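# Thirty-one letters and a dialect word for rain

Khurram Niazi started writing down his grandmother's words on the backs of bus tickets. He now has 1,890 of them in a card index, and last year Fellenine, a small press in Prurnville, printed a selection as a paperback.

"I never set out to make a dictionary," he says. "I wanted to remember what she called things. She had a word for rain that falls while the sun is out, and a different one for rain that only wets one side of the street. I'd forgotten the second one by the time I was twenty, and I had to ask an aunt."

He works mornings at the Trava ticket office and keeps the afternoons for the cards. Each carries the word, who said it, and a sentence in which it was used. He won't accept a word without a sentence.

"People will tell you a word means 'sad'. Then you ask them to use it and they say it about a goat. So it doesn't mean sad, it means off its food."

The hardest part has been spelling. The language his family spoke at home was rarely written, and his relatives disagree about how it should look on the page. For the book he settled on one system and put the other spellings at the back. He has had letters about it — 31 so far, mostly polite.

Of the cards, 244 deal with cooking and 138 with cloth, sewing and washing. He thinks that reflects who he talked to.

"I sat in kitchens, mainly. If I'd sat in a workshop I'd have more words for tools. There's a whole set of farm words I only have from one man, and he left the farm when he was nine."

He has tried recording people, without much luck. They go formal when the machine is on and start using the words they think he ought to hear. He prefers to listen over a meal and write things down on the way home.

Some of the cloth words are very exact. One is for a border woven with the piece, another for a border sewn on later. There is a verb for folding something you mean to put away until next year, and he has never found an English match for it. 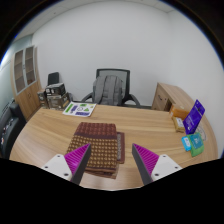 *Folded patterned cloth in maroon and brown.*

A second volume is planned, though he hasn't agreed a date. Fellenine would like it to be shorter. He would like it to have an index that works in both directions, so that a reader can start from the English.

"The first one you can only use if you already know the word," he says. "My cousin's children pointed that out. They were right."

He has 60 cards waiting to be checked, most of them from the same aunt. She rings when she thinks of another one, usually early. The last was a name for the skin on boiled milk — he already had two.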